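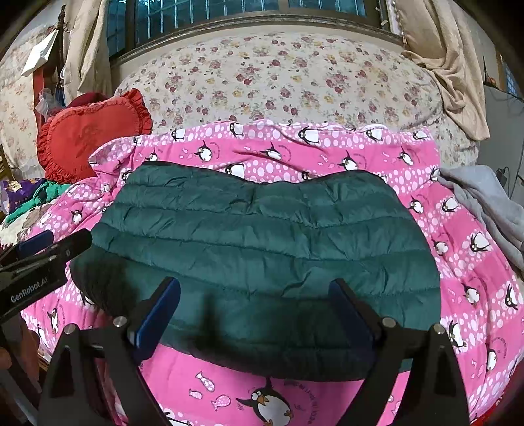
*A padded jacket. The stitching divides it into long channels.*

# How does a coat keep you warm?

Put on a thick coat on a cold morning and you soon feel warmer. It is easy to think the coat is making heat. It isn't. A coat has no fire, no battery and no hot water in it. If you left a thermometer inside a coat on a hook all night, it would show the same temperature as the rest of the hallway.

The heat comes from you.

## Your body is the heater

Your body turns food into energy. Some of that energy moves your muscles and keeps your heart beating, and a lot of it ends up as heat. This goes on all day and all night, even when you are asleep.

Heat always moves from a warmer place to a cooler place. On a winter day your skin is warmer than the air, so heat leaves your body and goes into the air. If it leaves too quickly, you feel cold. You may start to shiver. Shivering is your muscles moving very fast to make extra heat.

A coat slows the heat down. Something that slows heat down is called an **insulator**.

## The important part is air

Air is a very good insulator, as long as it stays still. The trouble is that air outdoors hardly ever does. Your body warms the air next to your skin, the wind blows it away, and cold air takes its place. Then your body has to start again.

A padded coat is full of tiny pockets of trapped air. The filling may be feathers or it may be very thin, fluffy fibres made in a factory. Both do the same job. They hold the air in small spaces so that it can't move about much.

This is why a puffy coat can be thick and still weigh very little. Most of what is inside it is air.

## Why are there lines of stitching?

Imagine a pillowcase with a few handfuls of feathers in it. If you hold it up, all the feathers fall to the bottom. The top is just two layers of cloth.

The same thing would happen in a coat. Your tummy would be warm and your shoulders would be freezing. To stop this, the people who make the coat sew lines across it. Each line makes a wall, and the filling has to stay in its own channel. This kind of sewing is called **quilting**. Bed covers are often made in the same way.

There is a small problem with it. Where the stitches go, the coat is thin, and a little heat can get out. Coat makers have to choose how far apart to put the lines.
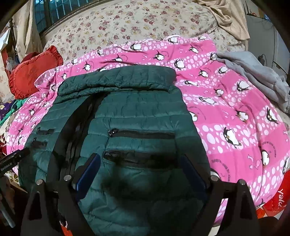 *Zips close up the pocket openings.*

## Zips, collars and cuffs

Warm air can get out through gaps. A zip down the front closes the biggest one. A high collar helps at the neck, and tight cuffs help at the wrists. If you run about and get too hot, you can undo the zip and let some of the warm air go.

## What happens when a coat gets soaked?

Water carries heat away much faster than air does. When filling gets very wet, it sticks together in clumps and the air pockets disappear. Feathers are worse for this than most factory-made fibres. A soaked coat should be dried slowly and shaken now and then to make it fluffy again. Check the label first.

## Try it yourself

You will need 2 jars with lids, a woolly jumper and some warm water from the tap. Ask an adult to help.

1. Fill both jars with the same amount of warm water and put the lids on.
2. Wrap one jar in the jumper. Leave the other one bare.
3. Wait for 42 minutes.
4. Take off the lids and feel the water in each jar with a finger.

Which is warmer? Now try again with the jumper pulled very tight and squashed flat around the jar, and see if you can feel any difference.

## Words to know

**Insulator:** a material that slows down heat.

**Quilting:** sewing layers together in lines to keep the filling in place.

**Fibre:** a very thin thread.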